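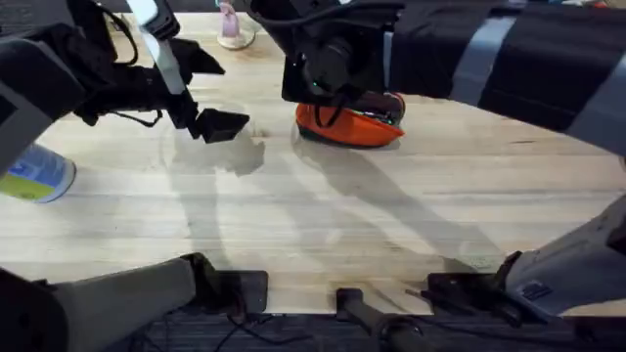

Drostinley Middle Distance is a swim, bike and run race on a two-lap course, and this is the pre-race safety inspection sheet with my comments after each line. The last one was done in January, before the road works at Kuvis. Cable runs in transition need the same eye as before: loose loops like the black ones hanging round that gripper are what a bike shoe catches on, and there were several like it by the timing mats. Straps are fine for holding a sleeve on an arm, as they are there, but on the barrier feet I want clamps.

Status is given as OK, ACTION or OPEN. Anything marked OPEN has to be closed before the race briefing.

SWIM

1. Entry ramp matting fixed at all corners. OK
Comment: New pegs on the lake side. Leave the old mat in the store, it has a split in it.

2. Turn buoys anchored and visible from the water. ACTION
Comment: The second buoy drifts when the wind comes from the west. Needs a heavier anchor. Kayak crew to check the line before the first wave.

3. Kayak cover for the full loop. OK
Comment: Crew list received. Two boats stay by the far turn until the last swimmer is round.

4. Exit steps free of weed. OPEN
Comment: Cleared at the time of the visit but it grows back. Brush down on race morning.

5. Water temperature procedure posted at registration. OK

TRANSITION

6. Racking stable under load. ACTION
Comment: Row nearest the fence rocks when both sides are full. Put packing under the end legs. Racking plan is for 1,328 bikes and the ground was marked out for 2,000, so the weak row could simply be left out.

7. Mount line clear of kerbs and drain covers. OK
Comment: Moved up from last time. Paint it, don't tape it.

8. Fire lane open from gate to medical tent. ACTION
Comment: The Zaki trailer was parked across it. Driver has been told.
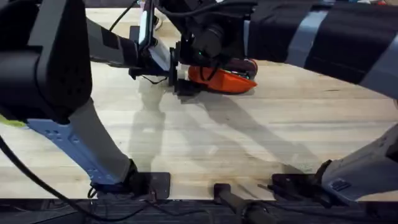 Drostinley, 30 April 2021

The bike and run sections were inspected on a separate visit, by car for the bike and on foot for the run. Both laps of the bike course were covered in race direction.

BIKE

9. Road surface. ACTION
Comment: The descent after Kuvis has been resurfaced and is good as far as the bridge. Past the bridge there is a long crack near the verge, in line with where riders will sit. Spray it orange and add a warning board ahead of the bend.

10. Marshals at every junction. OPEN
Comment: The farm turning has no name against it. I won't sign off the course with that one empty.

11. Centre cones on the climb. OK
Comment: Spacing to be closer at the top where the first riders come back down.

12. Signs for residents in place. OK

13. Aid station run-off. ACTION
Comment: Bottle drop zone is too short for people coming in at speed. Extend it past the hedge.

RUN

14. Towpath width at the narrow section. OK
Comment: Room for two abreast. Keep spectators on the grass side.

15. Footbridge deck. ACTION
Comment: Slippery at the north end when I walked it. Matting to go down, same type as the swim entry.

16. Water and cups at both tables. OK
Comment: Clisama are supplying both tables. Bins needed further along than last time.

17. Finish chute barriers. ACTION
Comment: See the note on clamps at the top. Also turn the feet inwards.

MEDICAL AND RADIO

18. Ambulance access to the run turn. OK

19. Radio check from all points. OPEN
Comment: No signal from the dip before the bridge. Try a relay at the lay-by.

20. Emergency number on the back of race bibs. OK
Comment: Proof seen. Bib 101 was used as the sample and must be reprinted before packs go out.

Inspected by: Catriona Aitken
Copies to: race director, bike course lead, medical lead
Next check: race morning, items 4, 10 and 19 first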